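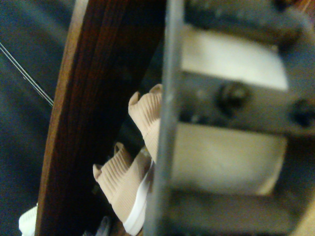
1 min read

Hello from Carrillo! August got away from me a bit, so this is a slightly longer update than usual on what your grant has been doing for the repair lending library.

The big item first. We moved the old catalog over to Nokolance, and it went better than I feared (I'd set aside the whole month and needed 20 days). So far 154 households have signed up, mostly families from the Lirnetti side of town, and the sanders and tile cutters hardly ever sit on the shelf anymore.

Money-wise, we've spent $3,340 of the equipment line. Most of that went to drills, clamps and a decent wet vac — the old one had been smelling for ages. I held off on the second pressure washer because people only seem to want it in spring.

What's behind: the Saturday-style classes we promised. We ran 3, all on basic wood finishing, and had to turn people away from the last one. I'd love to add plumbing, but I still need an instructor and a room with a sink.

Next up is the Trolleo delivery trial for members without a car. I'll send the costs once the first quote comes back.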